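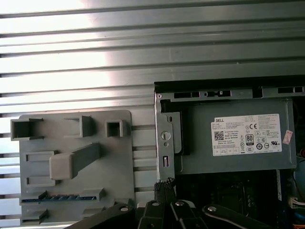
Who Moved the Bus Stop? A Study of Route 8 in Rostthorpe

Final report, Local History and Geography project
Zuleica Moura and Bujar Kolev
Submitted 07/04/2014

1. Why we picked this

Our first proposal was on river trade. It was returned with the word "huge" written across it, so we went smaller. Bujar takes the Route 8 bus to class and had always wondered why it leaves Felik Street, goes up the hill, turns around in front of a closed dairy, and comes back down again before carrying on to the station. The detour adds several minutes to the ride and in our experience adds no passengers. We wanted to find out who decided this and whether they were sorry.

2. Sources

The town library has a folder on public transit. It contains timetables, letters to the editor, two copies of the same map, and a recipe for plum cake that we have left where we found it. We also used the bound volumes of the local paper and interviewed two people: Stavros Trajkovski, who drove the route until he retired, and Lejla Dumitrescu, who has lived across from the dairy turnaround since she was a child. Both let us take notes. Mr. Trajkovski asked to see ours and corrected the spelling.

3. The early route

The bus service began in 1935. Before then you walked, or you knew somebody with a truck. The first timetable shows one line running from the station to the Ketilsson dairy, which at that time employed 400 people and was the only reason anyone would want a bus at all. The hill was the whole point of the route. Felik Street, where most of the riders get on now, was a field with a fence around it.

The paper covered the opening day at length. Most of the article is about the mayor's speech, and most of the speech is about the mayor. Near the end it mentions that the bus was late.

4. The town moves, the bus doesn't

After the war, houses went up on the flat land by the river and the shops followed them. The line was extended in pieces. Every new timetable adds a stop somewhere at the bottom of the hill and keeps everything at the top exactly as it was. We laid the maps on the library floor in order and the route grows like a coat that keeps getting new sleeves.

The dairy cut its late shift, then its early shift, then closed. We expected the bus to give up at this point. The next timetable still has the turnaround in it, now called "Ketilsson (former)." The one after that drops the word "former," so on paper the dairy reopened.

5. The attempt to fix it

There was one serious try at changing things. The transit office hired a consulting firm, Vasell, to study the line, and their report recommended skipping the hill on weekdays. It was a sensible report with a great many arrows in it. A public meeting was called for a Thursday in May, and according to the paper 15 people came. Mrs. Dumitrescu was one of them. She told us:

"I never took that bus to the dairy in my life. I took it down to the dentist. But if they stop it once they stop it forever, so I went and I shouted."

The shouting worked. The weekday plan was dropped and a bench was put in at the turnaround, possibly as an apology.

6. What the driver thought

Mr. Trajkovski had a different view of the hill. He said the stop at the top was where drivers ate lunch, and that any plan to remove it was never going to get much help from the drivers. He also said that in snow he sometimes skipped the turnaround and no one ever complained, which he asked us to put in the report now that he has his pension.

7. Findings

The detour exists because of the dairy. It continued after the dairy because changing a timetable takes effort and leaving one alone takes none. It was then defended by people who mostly ride in the other direction. We could not find any single person who decided to keep it.

8. Problems with our work

Two interviews is not a lot. We wrote to the transit office and got back a current timetable. The newspaper volumes for several years are missing from the library, and our passenger survey was done on one morning when Bujar overslept, so it covers only the second half of the route.

Thanks to our teacher, Zlatko Krasniqi, for the extension, and for the second extension.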